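Fluvero 厨房套件第二轮试用:招募远程试用员

我们又要招人了!上一轮试用结束以后,邮箱里一直有人来问下一轮什么时候开,现在可以回答了:七月开始,为期六周,全程远程,有报酬。学生、在职的、正在两份工作之间歇着的,都欢迎来报名。

先说说我们在做什么。Kokport 是一个不大的团队,做的东西叫 Fluvero,是一套给机械臂操作研究用的仿真厨房套件。装好之后,你会拿到一批可以直接打开的厨房布局、一个物品库、一组写好的任务,还有一个遥操作界面,用键盘、手柄或者 3D 鼠标都能带着机械臂干活。目前的版本里有 86 个任务,物品库里有 325 件物品,从瓶子、面包、碗碟到各种家电都有,柜门和抽屉大部分能开能关。做模仿学习的组拿它采示教数据,做规划的组拿它当测试场,也有老师拿它上课,学生第一节课就能让夹爪碰到东西,这一点我们特别得意。

第二轮试用针对的是即将发布的新版本。接触模型重写了,物品的质量和摩擦参数全部重新标过一遍,遥操作界面也换了一套。我们自己每天都在用,用得太熟,很多别扭的地方手已经绕过去了,眼睛也看不见了。需要的是一批新的手和新的眼睛。

试用员具体做什么

每位试用员会分到一组任务,在仿真里用遥操作一条一条完成,录下来,再写几句自己的感受。典型的任务像这样:把酒瓶从台面边拿起来,放进柜子;把面包挪到微波炉旁边;打开抽屉,取出一样东西,再把抽屉推回去。听上去简单,上手以后你会发现其中的学问很大。圆柱形的东西夹在什么位置、手腕转到什么角度、从哪个方向靠近柜口,每个人的做法都不一样,而我们要的正是这种不一样。
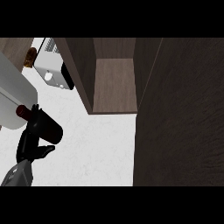

Fluvero 厨房场景:夹爪与横持的深红色酒瓶

拿瓶子类的任务来说吧。上一轮里有人喜欢夹瓶颈,有人喜欢夹瓶身,也有人先把瓶子放倒再夹。三种办法在旧版的接触模型下成功率差得很远,差到不合理,这才促使我们下决心重写。负责物理部分的 Tomomi Sakamoto 把那批录像来来回回看了好多遍,写了一份很长的笔记,新版里指尖和曲面接触的处理几乎全是照着那份笔记改的。所以别担心自己的反馈太琐碎。“我觉得瓶子滑了一下,但说不清为什么”,这样一句话对我们就很有用,附上那条录像的编号就行。

除了完成任务,我们还希望你每周挑一两个时段随便玩。不按任务书来,把东西堆起来,把柜门开到一半再去撞它,用很奇怪的姿势去够最里面的那一格。上一轮最好的几个问题报告都是这样来的。有一位试用员执意要把一只碗从背面推进微波炉,结果发现了一个碰撞网格的漏洞,我们在那之前完全没有注意到!

每周的节奏

每周大概要投入一个工作日的时间,怎么拆都可以,晚上做、周末做都没关系。每周三有一次线上碰头会,自愿参加,晚上八点开始,通常聊到大家肚子饿为止。碰头会上我们会放一些录像片段,讨论某个任务到底难在哪里,也会提前演示下一周要推送的更新。参加不了的话,会议记录第二天会发到群里。

数据提交用 Kotance,这是我们自己的上传和标注工具,网页版,不用安装。录完一条,它会自动切掉开头和结尾没有动作的部分,你确认一下,勾选任务有没有完成,写一句备注,就算提交了。第一轮的时候 Kotance 还很简陋,传到一半断线就得重来,大家骂得很对。现在支持断点续传,也可以一次拖一整个文件夹进去。

第一轮一共收到了超过 1,000 条有效录像,全部由人工看过。这一轮我们不定总量目标,也不按条数给大家排名。做得慢、做得细,完全没有问题。失败的录像同样请交上来,夹空了、碰倒了、放歪了,都算有效,备注里写清楚就可以。

我们希望你是这样的人

你对机械臂或者仿真有兴趣,最好动手玩过其中一样,课程作业也算。用过哪种物理引擎、写过多少代码,都不是硬性要求。有一部分任务我们会专门留给完全没有碰过遥操作的人,他们前几个小时的录像非常珍贵,过了这个阶段就再也录不出来了。所以如果你是零基础,请在报名信里大大方方写出来。

耐心很重要。有些任务要反复试很多遍,中间还可能遇到程序崩溃(我们在努力,但新版毕竟是新版)。能把遇到的问题写清楚也很重要,中文、英文、土耳其文、日文都行,组里都有人能看。写得长短不限,写得有没有文采更不要紧。

如果你会建模,或者对家具和厨房布局特别有感觉,请一定告诉我们。新版本开放了布局编辑,可以自己摆柜子、换台面材质、挪家电的位置。我们很想看看不同地方的人会搭出什么样的厨房。第一轮里 Melahat Duman 从试用员的位置上给我们交了一套又窄又长的布局,机械臂在里面转个身都费劲,所有人都爱上了它。后来她加入了团队,现在这轮试用就由她来统筹,你的报名信也是她先看。

设备要求

一台带独立显卡的电脑,显存 8 GB 以上会比较舒服,低一些也能跑,把阴影和反射关掉就好。系统用 Linux 或者 Windows。Mac 版还没有做完,很抱歉,这一轮没法支持。网络能稳定上传视频就可以。

输入设备用键盘也能完成全部任务,不过手感确实要差一截。手里有游戏手柄的话请优先用手柄。没有的也不用专门去买,我们备了一批 3D 鼠标可以借,录取之后在问卷里勾选,我们寄过去,试用结束再寄回来,来回邮费我们出。

我们不需要你打开摄像头,也不录你的声音。Fluvero 记录的是仿真里的状态、机械臂的动作和渲染画面,还有你的输入信号。提交前每条录像你都可以自己回看,不想交的直接删掉。

报酬和其他

报酬按周结算,六周做满另有一笔完成津贴,具体数额按所在地区不同,会写在录取邮件里,签协议之前你可以慢慢考虑。中途因为考试、搬家或者别的事情要退出,提前说一声就行,做了几周就结几周。

做满三周以上的试用员,会拿到 Fluvero 正式版的个人长期授权,包括以后的小版本更新。名字会列进发布说明的致谢里,不想列名的也可以用昵称,或者不列。

你录下的数据,一部分会随新版本作为示例数据集放出来,用的是宽松的许可,谁都能下载。放出之前会去掉账号信息。协议里对这一块写得比较细,请认真看,有疑问就来问,问多少遍都行。

如果你在写论文,想用自己录的那部分数据,尽管用,不必另外申请。想用别人的那部分,等数据集公开以后就可以了。第一轮有两位试用员用自己的录像做了课程项目,一个研究抓取点的个人偏好,一个研究人在视角受遮挡时怎样调整动作,两份报告我们都打印出来贴在了墙上。

几个常被问到的事

能不能两个人一起报名、轮流操作?可以,但请分别报名、分别用自己的账号。不同的人混在同一个账号里,我们后面分析操作习惯的时候就分不开了。

会不会用到真的机械臂?远程试用全部在仿真里完成。我们和 Nishimura 实验室有合作,他们那边会挑一部分录像在实体机器上复现,做得好的片段会在碰头会上放给大家看。第一次看到自己在键盘上敲出来的动作被一台真机器做出来,那种感觉很奇妙,我到现在还是会忍不住从椅子上站起来。

视角能不能换?能。默认给的是从上方斜着看的视角,也可以切到侧面或者腕部相机,新版还能自己存几个常用视角。不过有一小部分任务会锁定视角,任务书里有标注,那几个任务请不要去改配置文件(上一轮有人改了,我们花了好几天才弄明白他为什么那么准)。

时差怎么办?除了周三的碰头会,没有任何固定时间的安排。问题可以随时发到群里,组里的人分散在几个时区,通常当天就有人回。

以前报过名没选上,能不能再报?当然可以,请在信里提一句,我们会翻出上次的信一起看。第一轮名额确实太少,有好些很合适的人当时只能放弃,心里一直惦记着。

怎么报名

请写一封邮件给 Melahat,标题写“Fluvero 试用报名”加上你的名字。信里介绍一下自己,说说你的电脑和手头的输入设备,每周大概什么时候有空,再讲一件你在厨房里做起来很顺手、但觉得机器会很头疼的事。最后这一条没有标准答案,我们纯粹爱看。第一轮的回答里有剥蒜的,有给保鲜膜找头的,还有一位写了整整一页怎么把最后一点蜂蜜从瓶子里弄出来,后来真的有人照着那封信去写了一个新任务,可惜流体还没做好,只能先放着。

不需要简历,有作品链接的话可以附上,仿真、机器人、游戏关卡、木工都行。

收到邮件后我们会发一个试用包给你,里面是一个单独的厨房和一个简短的练习任务,半小时左右能做完。请把录像用 Kotance 传回来,成功与否不影响录取,我们主要想确认程序在你的电脑上能正常跑,也让你自己感受一下喜不喜欢这件事。不喜欢也没关系,回个信告诉我们哪里不喜欢,同样感激!

录取名单确定之后,不论结果如何,每个人都会收到回信。开始前的那一周有一次线上安装辅导,Tomomi 会在,驱动装不上、手柄认不出来之类的事情都可以带去问她。

如果你身边有人适合,请把这则招募转给他们。教机器人课的老师如果想带一个小组一起参加,也请直接来信,我们可以把任务安排成适合课堂的进度。

期待在厨房里见到你!

Kokport Fluvero 小组

分享 41 · 评论 12
联系我们 | © Kokport 版权所有 | 返回顶部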